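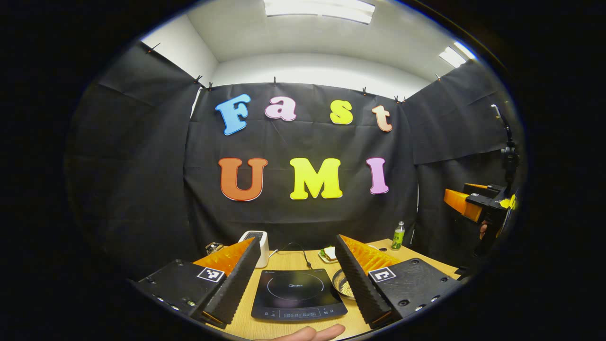 Re: [gripper-build] Width readings dropping out near full close

From: Gerrit Brouwer
To: gripper-build list
Cc: Isamu Okabe, Carolina Barreto

Tracey,

Thanks for the log. I ran the same test on our bench in the shared workshop and got the same fault, so you can stop looking at your encoder script. Frame from the left unit attached. The fingers are open over the cooktop and both markers on the mounting plates are readable at that width. The fin pads are the black print, the orange ridged segments are behind them.

Taking your points in order.

1. Marker dropouts

I logged 2,000 frames with the fingers cycling from full open to full close by hand. In 556 of them the detector returned only one of the two markers, and in nearly all of those the finger was in the last part of its travel. Two causes, as far as I can separate them.

The first is glare. We have fluorescent fixtures directly overhead and the marker plates face more or less up when the gripper is held level. The toner side of the label is shiny. When the plate tilts a few degrees the white border and the black border end up at the same gray level and the square is lost. Matte label stock fixed most of that. Isamu reprinted both markers on the paper Lelent sells for parts bins, same size, and rolled them down with a wallpaper seam roller. The repeat run, same number of frames and same lights, dropped 303.

The second is the white margin. I had trimmed the label close to get it onto the plate without covering the screw holes. The detector wants a clear light border around the square and it was not getting one on the inner side. The revision C plate moves the inner screw hole outward and leaves a full cell of margin. Printed in December, not yet run for a full log. If you are on the older plate, do not trim the label, let it cover the hole and drop that screw. The plate holds fine with the others.

I would not lower the detection threshold. I tried it and it started finding squares in the screw holes.

2. Lens calibration

You are calibrating with the pinhole model. With a lens this wide it fits the center and diverges toward the outside, and the markers sit low in the image where the error is largest. Use the fisheye model, four coefficients. Take the board all the way out to where the image circle ends and tilt it hard in both directions. Most bad calibrations I have been sent were made with the board held flat in the middle.

Lock the focus before you start. If the lens barrel turns at all afterward, even a little while you are refitting the shroud, do it again.

3. Tracking loss against the backdrop

You asked why anyone would put colored letters on a black cloth. Plain black fabric gives the tracker almost nothing to hold on to. The creases help less than you would think, as they are low contrast and they move when somebody walks by. Foam-style letters with a white outline have corners at fixed positions and they stay put. Ours spell Fast over UMI because that was what was in the bag and it is what we are building from. Any high contrast shape will do, provided it is flat and not repeated in a grid.

The side panels are still bare cloth, and tracking is worst when the unit is turned toward them. Carolina wants to put something on the right one. I would rather do both at once and remap a single time.

Clip the top edge tight. We use small binder clips along the upper border. A panel that sags between sessions changes the map and you will waste an evening on it.

4. Glossy surfaces

The cooktop reflects, and the tracker is happy to take features from a reflection. They slide when the camera moves. With the cooktop in the middle of the table we mask the region of the glass out of the feature extraction step. The mask also has to cover the fingers and the mounting plates, since they are fixed to the camera and otherwise vote for zero motion. Kerurent reads the mask as a one-bit image at full sensor resolution. It does not rescale, and it does not warn you if the size is wrong.

Metal bowls are a smaller problem. They take up little of the image and the outlier rejection deals with them.

5. Finger material

Still 95A for the fin pads. Szabolcs tried a softer one and the ridges folded over when picking up anything with an edge. Print them on their side, ribs in the plane of the bed, no supports. Mine take 118 minutes each with a 0.4 nozzle. If the ribs come off the printer with strings between them, cut the strings out before fitting. They stiffen the finger more than you would expect and the two sides will not close symmetrically.

6. Second unit

Same parts, other hand. Keep the marker IDs different between the two units or the left camera will sometimes read the right gripper when they come close together. I had both set to 0 and 1 for a week. The Limsakul branch of the config has separate ID fields for left and right, the main branch does not yet.

Give each unit its own calibration file as well. Two lenses from the same order were far enough apart here that swapping the files put a visible step in the width curve at half open.

Open items on my side: full log with the revision C plate, remap after the side panels are done, and a check of the shutter setting against the tube flicker. There is a faint banding in the ceiling area at the shortest exposure and I would like to know if it touches the markers before I change anything.

Plate files are in the Flevolik folder, under plates/revC. The STEP file is current. Ignore the STL dated before it.

Gerrit

Tracey Whitlock wrote:

Hello all,

First unit is together and mostly works. The width reading is good when the fingers are open and gets jumpy near closed, then drops to nothing for several frames at a time. Log attached. I suspected my script and rewrote it twice – no change. Markers are laser printed and trimmed to fit the plate.

Calibration residual looks fine on paper, but the width reads a few millimeters long at full open. I used the standard chessboard routine.

Also losing tracking every time I point it at the back of the booth. Mine is plain black cloth on three sides. I saw the letters on yours and wondered what they are for. Do they matter, or is that decoration?

Last one, are you still on the 95A filament for the fingers, and is there anything different about the second unit before I order parts for it?

Tracey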